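Cloddale: milestone report to the publisher
Prepared by the Zatitby production office, 2020-08-17

1. Status summary

Cloddale has reached the end of its vertical slice stage. The slice runs from the harbor prologue to the first safehouse and plays through without developer commands on both target consoles. Two deliverables under this milestone are complete, one is partly complete and one is moved to the next period.

2. Build and performance

The current build holds its target frame rate in all interior areas. The market district still drops frames when the crowd system and the rain effect are active together. Profiling points to the shadow pass, and a lower shadow tier for distant characters is in test.

Load time on the older console remains over the agreed limit. Texture streaming was rewritten in February and gave a clear gain, but the save file check at startup still blocks the main thread. A fix is written – it has not been merged, pending review of the cloud save path.

3. Content

The script for chapters one to four is locked at 1055 lines of spoken dialog, of which 713 are recorded. The remaining lines belong mostly to side characters in the market. Placeholder text-to-speech is used for these in the build supplied with this report.

Pangaribuan has delivered the second batch of vehicle models. All were accepted, with minor notes on wheel collision. The tram is not in this batch and will follow with the third.
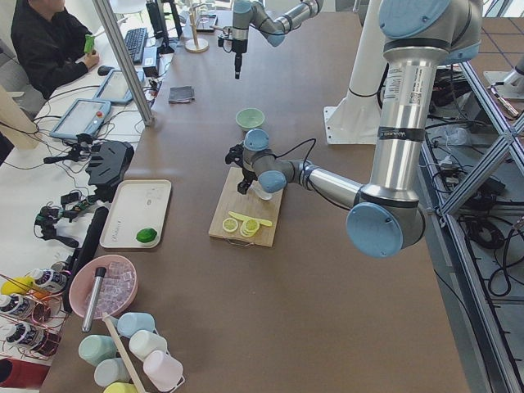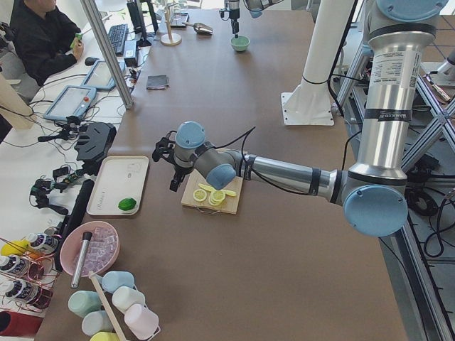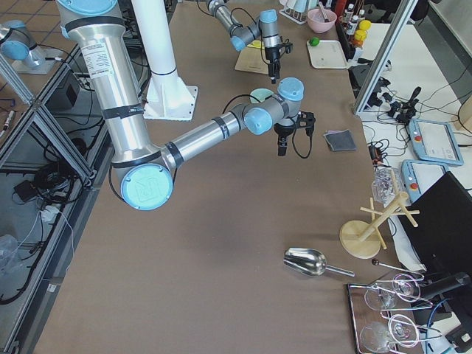
4. Quality assurance

External testing is handled by Pokemar. Results for the period:

Issues opened: 200
Issues closed: 177
Open issues that block progress: none
Open issues rated severe: two, both in the save system

The two severe issues share a cause. When the player quits during an autosave, the quest log can be written before the inventory, and the next session starts with a missing key item. Writing both to a single file removes the fault in local tests. Old saves will not carry over, and testers have been told to start new profiles.

5. Changes to scope

The on-foot chase in chapter three has been shortened. The rooftop section required a climbing system used in no other part of the game, and the route now stays at street level. Dialog already recorded for the rooftops has been kept where it still fits.

Split-screen play is the deliverable moved to the next period. The interface work is done. Memory use with two cameras is too high on the older console, and we ask for a decision on whether the feature may ship on the newer console only.

6. Budget

Spending is within the approved amount. Audio is under plan because of the unrecorded lines – that sum is committed and should not be read as a saving. Contract animation is slightly over plan, covered from the reserve.

7. Next period

Merge the startup fix and retest load times
Complete recording for chapters one to four
Receive and check the third vehicle batch
Close both severe save issues
Begin gray-box layout of chapter five

The build and its release notes have been uploaded to the shared delivery folder. Written approval of sections 4 and 5 is requested before chapter five layout begins.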